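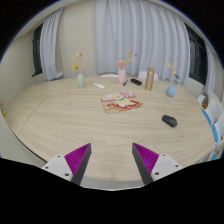 Why does wood move after it has been cut, dried and made into something?
Wood keeps trading moisture with the air for as long as it exists. A board in a dry January room gives up water and gets narrower, and by midsummer it has taken the water back and grown again.

Wood for Makers, Unit 2: Grain and Movement
Handout prepared by Denise Mapplebeck, Lernham Evening School
Revised October 31, 2022

I love teaching this unit, because once you understand movement you start seeing it everywhere - in sticky drawers, in gaps between floorboards, in that one door at your aunt's house that only closes in winter!

Where the water sits

A living tree holds water in two places. Some of it is free water, sitting in the hollow middle of each cell like water in a straw. The rest is bound water, held inside the cell walls themselves. When a log dries, the free water leaves first and the wood hardly changes size at all. The point where the free water is gone and the walls are still full is called the fiber saturation point. Below it the cell walls start to lose water, and now the wood shrinks.

Three directions, three answers

Along the grain: almost no change. For furniture you can usually ignore it.
Across the grain, from the center of the tree toward the bark (radial): some change.
Around the growth rings (tangential): the most, often close to twice the radial figure.

That difference between radial and tangential is why boards cup. A flat-sawn board has rings that curve across its end, so one face shrinks more than the other, and the rings look as if they are trying to straighten out. Quarter-sawn boards stay much flatter, and they cost more, as you will have noticed.

Worked problem

Take a solid tabletop 860 mm wide, all flat-sawn, glued up edge to edge. Natália Teixeira measured one like it in the Vasconcelos workshop across a full year and was kind enough to share her notebook with us. At its narrowest the top was 860 mm and at its widest 873 mm, a change of 13 mm. Please draw that on a piece of paper at full size. It's a lot of movement, and it will break a glue joint or split a board if you try to stop it.

So let the top move. Slotted screw holes, wooden buttons in a groove, or figure-eight fasteners will all do the job. Fix the center firmly and let both edges travel, and the 13 mm is shared between the two sides.

Finish slows the exchange of moisture but doesn't end it. Coat both faces the same way. A top with varnish above and bare wood underneath takes up water unevenly, and it will cup even if the boards were beautifully chosen.

Before next session

Read the chapter on frame and panel doors and bring a sketch of one, with the panel gap marked. Find an old piece of solid furniture at home and look at how the top is attached (a flashlight helps). Bring an offcut with clear end grain too, any species, and we'll sort them by ring direction on the big bench.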